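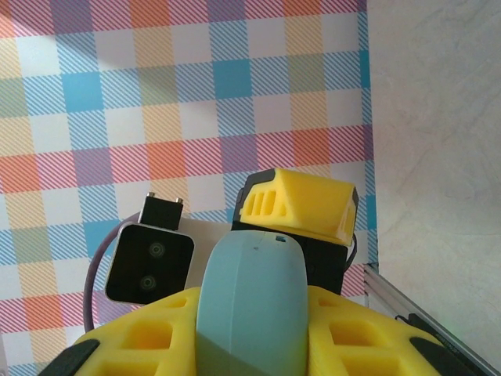
Should I laminate the old plat map I found in the attic?
Please don't. Lamination uses heat and adhesive, it can't be undone, and the local history society will look at you the way a dentist looks at a bag of taffy. Slide the map into a clear polyester sleeve, which does the same job and lets go when asked.

More tips for the keeper of the family papers

Flattening a rolled map. Leave it loosely rolled in a damp-ish room for a day or two, then unroll it between sheets of clean blotting paper and put books on top. Town histories are ideal, being heavy and seldom needed. If it cracks when you start to unroll it, stop and call a paper conservator.

Tape. Every family had an uncle with a roll of it. Leave his work alone. Pulling up old tape takes the ink along, and in the case of our 1890s Stastthorpe lot map, it took most of Leung Street.

Rust. Ease paper clips off over a table, with a bit of stiff plastic slipped under each side first. Staples get their legs bent up from the back. Pins go in a jar, and the jar goes somewhere you don't walk barefoot.

Writing on the back. Soft pencil only, near the edge, with the sheet on a hard surface. Put full names. "Grandpa at the mill" was a fine label while there was one grandpa and one mill.
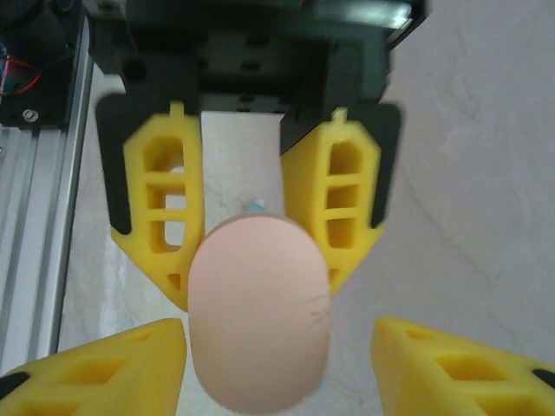 Yellow fingers above a pale work surface.

Where to keep it all. A closet on an inside wall, off the floor. The attic cooks paper and the basement floods it -- my own basement has done this twice, both times in December, both times over the deeds. Acid-free folders cost more than the other kind. I bought 200 and have used 16, so call before you order any.

Gloves. Skip the white cotton ones for paper. They catch on torn edges and make you clumsy. Clean, dry hands are better, and the coffee stays in the kitchen.

Giving it away. Ask first, and bring a list. Hoi-yan Pan, who takes in donations for the Stastthorpe collection, once came to work and found 57 loose land receipts on the step in a ham box. The ham box was not acid-free.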